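# How Do You Look After a Robot's Fingers?

Your fingers are amazing. They can pinch a bead, squeeze a pillow and scratch your nose, and you never have to tighten a single screw to keep them going!

Gripper fingers need more help. Rosalía Sotomayor looks after the hand-held grippers at a workshop called Rakena. A person holds one of these tools and uses it to pick things up, so a robot can learn how picking up is done. Small, everyday things make great practice: bows, beads, stretchy hair ties.

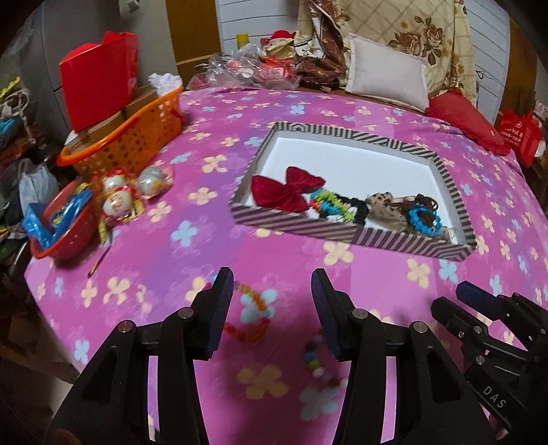 Rosalía's favorite part to check is the pad. Every finger has one on its tip, and the pad does the same job as the skin on your fingertips. It grips! If dust or fluff gets on it, things start to slip, so she wipes each pad with a soft cloth and then looks at it closely under a lamp. A pad with a tear in it comes off and a new one goes on.

Next come the **pivots**. A pivot is a spot where two parts are joined but can still turn, like your elbow or the middle of a pair of scissors. Rosalía opens and closes the fingers 8 times, very slowly, and listens. A happy gripper is quiet. A click or a scrape means she gets out her smallest screwdriver. Too loose and the finger wobbles, too tight and it sticks, so she turns the screw just a tiny bit and tries again.
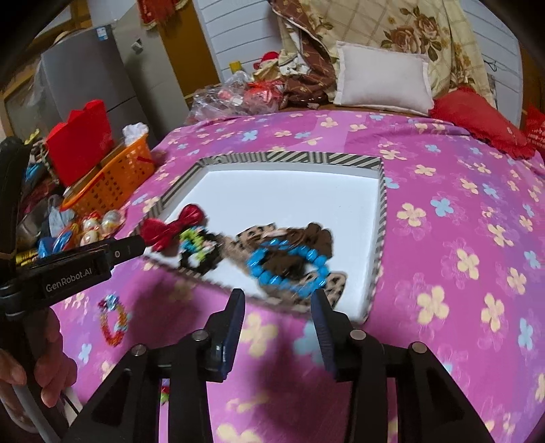
Then she checks that the two fingers match. They should meet in the middle, the way your palms do when you clap. She closes them on a strip of paper and gives it a gentle tug. If the paper stays put, hooray! If it slides out, she goes back to the pads and starts over.

She writes all of it in a notebook, and after 1,000 pickups the gripper gets the whole checkup again, even if it seems fine.

## Try it yourself

You need two craft sticks, a rubber band, some tape and a pom-pom.

1. Hold one stick in each hand and pick up the pom-pom.
2. Wrap tape around the tips, sticky side in, and try again.
3. Swap the tape for pieces of the rubber band.

Which tips worked best? Now try a bead. It's a lot harder!

*Written by Yolanda Escobar, 23 May 2024*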